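Putting Up the Danley Shelf, Part 2: Beams and Fasteners

I wrote this section after building my third Danley unit, so you get the benefit of my skinned knuckles. If you've already got the uprights standing from Part 1, you're ready to go!

1. Sort your beams first. The good side has the rounded lip, and that lip goes up. (Yes, I put one in upside down. Bouchra Cherkaoui spotted it from across the garage.)

2. Offer the beam up to the uprights at the height you want and check that it sits the same at both ends. I count up 6 holes from the foot on each upright and mark them with tape.

3. Start every screw by hand, a couple of turns only. Leave it all a bit wobbly for now — you'll want that play when you square things up.

CAUTION: The folded lower lip on the beam can be sharp. Wear gloves, and don't slide your hand along it.

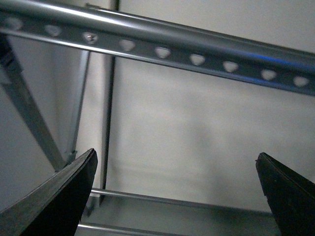

Beam with rounded upper lip and a row of holes; note the small screw head in one of them.

4. Look along the row of holes before you tighten anything. The spare ones stay open, so don't go hunting for missing hardware like I did. You can hang hooks from them later if they fit.

5. Set a level on the upper lip and nudge one end until the bubble's happy. Floors are sneaky, so check the beam, not the floor.

6. Now tighten, going back and forth between the two ends. Snug is plenty! If the metal starts to bow, back off half a turn.

Note: If you're placing the unit near a wall, leave enough of a gap to get a wrench back there. Walid Khasawneh pushed his tight up first and had to drag the whole thing out again.

Once the beams are solid, go on to Part 3 for the shelf panels.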